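Home About the scheme Traders News Contact us

Search this site Enter keywords Go

Celtcombe High Street Recovery: progress report to the Soroleck Fund

Prepared by Femke Postma, town centre coordinator
Period covered: autumn to the end of February

Where we are

The covered market is open again! After a winter of dust sheets, temporary lighting and a great many emails about drains, the doors went up at eight in the morning and people were already queuing down the side of the old bank. We had hoped for a decent crowd and we got a lovely one, with pushchairs, dogs, two former stallholders who had come back on the bus from the coast, and a good number of people who told us they hadn't been into the middle of town since the fire.

Your grant paid for the second stage of the work, and this report deals mostly with that. The first stage (making the roof safe and clearing the burnt stalls) was covered by the insurers and was signed off before your money came in. The third stage, the upper floor, is still ahead of us and I say a bit about it further down.

The hall

The new stalls are in and they look very smart. There are 14 in all, which is what we put in the application, and every one has its own power supply and a lockable shutter. Under the old layout traders at the back shared a single line of sockets and it was a running battle in winter, so this has gone down extremely well. The fishmonger has already asked whether she can have the empty pitch beside hers for a second counter. We have said not yet, as it is promised to the cheese stall from April.

The floor took longer than planned. When the old tiles came up, the screed underneath was in a poor state along the river side and had to be relaid, and that cost us most of November. Willy Koster, who is managing the build for Clitemik, moved the electricians forward to fill the gap, so we lost less time than we might have done. The extra cost came out of the contingency and I have attached the revised sheet.

We kept the original iron columns. They have been cleaned back and painted in the dark green that turned up under all the later layers, and I don't think there has been a single visitor who hasn't mentioned them. Several older residents have told us that is the colour they remember.

Two snags remain. The east door sticks when it rains, and the joiner is coming back to plane it. The extractor over the hot food stalls is louder than it should be. The supplier has agreed to swap the fan at no charge, and we are waiting for a date.

Traders

Eleven of the stalls are let, with two more under offer, leaving the one held for the cheese stall. I am really pleased with the mix. We have the butcher and the greengrocer back, both of whom traded from a marquee in the car park all through the works and deserve a medal for it. The Costa on the corner stayed open throughout and let the marquee traders fill their flasks and warm up, and that was much appreciated on the worst mornings.

New arrivals include a watch and shoe repairer, a plant stall and a baker making Eritrean and Ethiopian breads. The baker is Meron Teshome, who started by selling from home. She sold out before eleven on the first morning and had to ring her brother to bring more. She has since taken on a Saturday girl's hours' worth of help and is talking about a second oven.

Rents are being held at the introductory level for the first six months, as agreed with you. Teresa Loureiro has met every trader one to one to go through what happens after that, so there should be no nasty surprises in the summer. Two of them have asked for a stepped increase and we are minded to agree. I would welcome your view before we put it in writing.

Shops around the market

The shopfront grants have been slower to get going. We had budgeted for ten and have awarded six, mainly because three of the landlords live abroad and getting a signature out of them is a job in itself. The six that are finished have made a huge difference to Bridge Row, though. The old wool shop has its curved window back, the barber has a proper painted sign, and the long-empty unit next to him was taken within a fortnight of the scaffolding coming down.

We gave out 400 loyalty cards on the opening day and ran out by lunchtime. Another batch is being printed. The card gives a stamp for each shop visited, and a full one is good for a hot drink or a bunch of flowers in the market. So far 100 completed cards have come back, a much better return than I had dared put in the forecast.

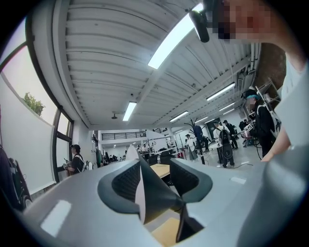 What has been harder

Parking is the main complaint, and fairly so. The contractor's compound took up the lower car park until the middle of January and the signs to the overflow were not good enough. We put up better ones, but late, and some of the Bridge Row shops had a thin Christmas. I have been round to see each of them. For the next stage the compound will be on the yard behind the library, and the car park will stay open the whole time.

The website has also been a bit of a headache. The opening hours were wrong for the first week and we had people turning up on our closing day. They are right now, and the traders' page has been brought up to date.

Finally, we underestimated how much time the licences would take. The music licence for the hall only came through the afternoon before we opened, which was rather too exciting for my liking. Willy Stevens has drawn up a list of every renewal date so that we are never that close again.

Money

Spending on stage two is within the total you awarded. The floor went over, the lighting came in under, and the contingency has covered the difference with a little left. We would like your permission to move what is left into the shopfront grants, where we have a waiting list now that neighbours have seen the finished ones. The full breakdown is in the attached sheet, with invoices.

Next three months

The upper floor survey starts in March. If the joists are sound, we can go out to tender for the stairs and the lift straight away. If they need strengthening, I will come back to you with a price before anything is ordered.

We are planning a late opening once a month from April, with the hot food stalls staying on until nine in the evening. The traders voted for it by a wide margin and the bus company is looking at holding back the last service to the villages.

The remaining shopfront awards should be settled by the end of May, landlords permitting. Teresa is also starting a short run of evening sessions for anyone thinking of taking a stall, covering the dull but necessary things such as insurance, card machines and food hygiene. Nine people have put their names down already.

Please do come and see it. Mornings are best, before the bread goes, and if you let me know which train you are on I will meet you at the station and walk you down through Bridge Row.

Femke Postma
Celtcombe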